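Lay It Out First: kraft paper, blue tape and the big shared table
Speaker notes, evening session, Prarkden Makers' Hall

Tagged under: Talks & Handouts / Workroom / Paper and Tape

Slide 1. Hello, and thank you for coming out in July! I'm going to talk for 30 minutes about covering a table. I could go for two hours, so somebody please wave at me.

Slide 2. Start with the Lanon workroom story. The building dates from 1834 and the floor slopes, so every table in it has its own opinion. We had one long table and everyone's work slid into everyone else's. Then we rolled brown kraft paper over it and put tape lines on top, and I fell in love with it that afternoon.

Slide 3. Why kraft paper? It's cheap, you can write on it, and small parts show up nicely against the brown. Pass the two samples round (the Biris roll is the heavier one, let people feel it). Creases are fine! Mention that early, people always worry about creases. Pull the paper snug from the short ends, tape the corners, move on.

Slide 4. The grid. Ask who measures and who goes by eye. I do the long lines first and then the cross lines, standing at the end of the table and looking down it. Dark blue tape is my favorite on brown, you can find your cell from across the room.

Slide 5. Slow down here, leave the picture up for a bit. 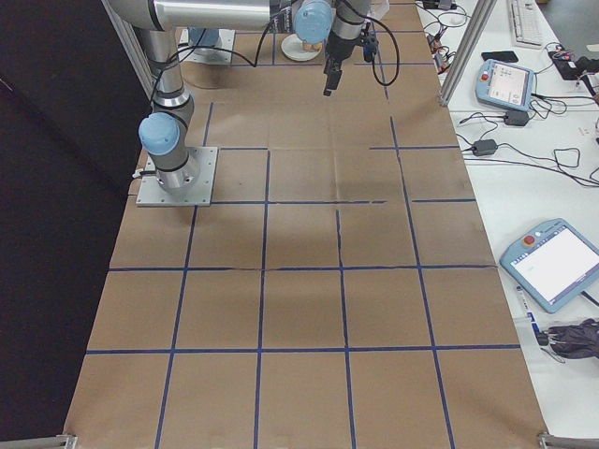
A wavy line still does its job. So does a line with a gap in it. What you want is for a person to know where one cell stops and the next one starts, and a rough rectangle tells them that. If a stretch of tape bothers you, lay a new piece over it and keep going.

Slide 6. Cables and power adapters. Give them a side strip of their own, off the paper if you can. The Erraji group runs theirs down one long side and I've copied them ever since.

Slide 7. When to change the paper. We go 4 weeks. Save the old sheet, it's lovely for wrapping.

Then questions. Have the spare roll ready, someone will want to try it!

3 comments

tapeandtwine: Went home and did my sewing table. It took 9 strips and I'm thrilled.

Prarkden regular: Does the tape lift the top layer of the paper when you move a line? Mine does.

oldbenchnewbench: Please do the cable talk next, I would sit through two hours of that.

We use cookies to remember your settings. By continuing to browse you accept our cookie policy.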